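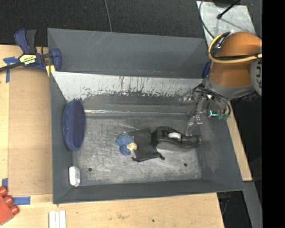
Section 4: Cleaning and storing the Lakus garden shredder

Clean the shredder after each day's use. Sap left overnight sets hard and is difficult to shift.

4.1 Before you start

Switch off at the control panel, pull the plug from the socket and wait until the blades have stopped. Wear the thick gloves supplied.

CAUTION: The blades stay sharp even when they look dull. Never reach into the feed chute with the machine plugged in.

4.2 Cleaning the chute and blades

1. Undo the two side knobs and tip the hood back until it clicks.
2. Brush out leaves and bark with a stiff dry brush.
3. Wipe the blades with a cloth dampened with warm soapy water. Do not use a hose or pressure washer.
4. Dry the blades and wipe on a thin coat of light oil.
5. Close the hood and tighten both knobs by hand. The motor will not start if either is loose.

Note: Turn the blades over after 100 hours of use. Both edges can be used once. After that, fit a new pair (part 223).

4.3 Winter storage

1. Clean the machine as in 4.2.
2. Wind the cable loosely - tight coils can crack in frost.
3. Stand the shredder upright in a dry shed, off bare soil.
4. Cover it with a breathable sheet. Plastic traps damp.

If you store the machine in November, check the blades for rust before using it in spring. Light rust comes off with wire wool. Replace any blade that is pitted or chipped.

For fitting new blades, see Section 5.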